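SPEAKER NOTES - "Steel, lids and the shelf over the stove"
Lestorham evening session, Wednesday, 3rd slot, after Roy Ackroyd

Start straight in. Don't do the thank yous, Roy will have done them.

Ask room: who has a lid at home with no pot. Wait for hands. Then who has a pot with no lid. Same hands usualy.

My kitchen before I started. One deep cupboard, everything stacked, lids on top sliding off every time the door opened. Cheetham house, tiny kitchen, no drawers to speak of. Mention the noise.

Main point: canisters and small steel pots live TOGETHER with their lids ON. Yes it takes more room. Colin Bloxham will argue this from the floor, let him, he nests everything. His way is fine if you have the patience to un-nest six things to get at the sugar.

Cleaning bit, keep short. Soft cloth, warm water, drop of dish soap. Dry right away or you get spots. Rim first, crumbs and grease sit under the lip. No steel wool on anything shiny!! Tell the Skustovden story (the coffee tin, my own fault) only if time.

Put a mat down. Steel on a bare counter skids and scratches both. Any mat with a bit of texture.

NEXT SLIDE

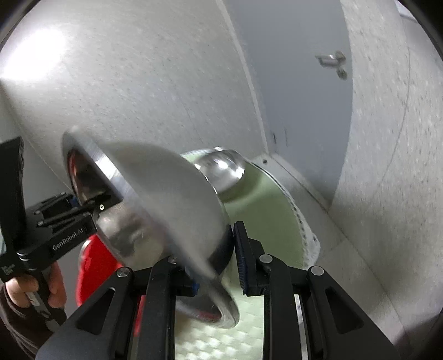 Shiny steel on the green checkered mat, pale green piece with the white edging behind.

Point at the reflections. Polished steel shows everything, every thumbprint. So pick it up low on the side, fingers off the top edge. Say it twice, people write this one down.

Green and white next to steel, I like this. One soft color breaks it up on a shelf. Trevor Blackburn says all steel or nothing. Move on.

Labels. Underneath, not on the front. Glue residue, ask me how I know. Cooking oil on a paper towel gets it off, leave it ten min, then soap.

Handout - 134 copies in the box by the door, Mervyn Fothergill has the spare box in his car. Shelf measurements are on the back, page 3 has the lid rack drawing, ignore the arrow its pointing the wrong way.

Questions. If its about dishwashers pass to Cyril Tindall, he knows more then me. Lights up, leave slide on.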